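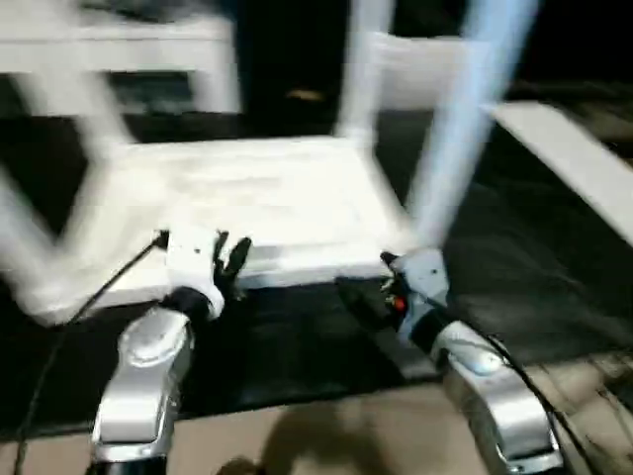 Undedmont chair meeting, Friday, 3 p.m.

I took the notes again, so blame me for the spelling. Eliécer Bedoya opened by asking where we are with the white chairs for the Negri room. We've ordered 200 from Futier and 11 have been put together so far (slow, I know!).

Most of the talk was about legs. I said I'd like the seat flipped over before any leg goes in, and Eliécer wants the loose parts kept on the same table as the seat. Agreed, both.
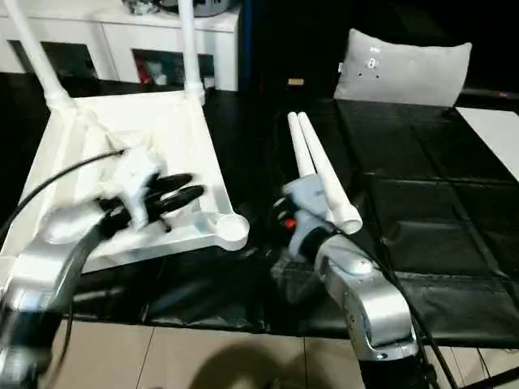
Item 2: chair tipped on its back, two legs up, white tubes to the right.

Gorkeo wants 517 for delivery, and we all thought that was steep. I'm calling them to haggle.

Still open: who stores the spare boards, and whether we stack the finished chairs or line them up along the wall. We ran out of time and wandered off for coffee around 4.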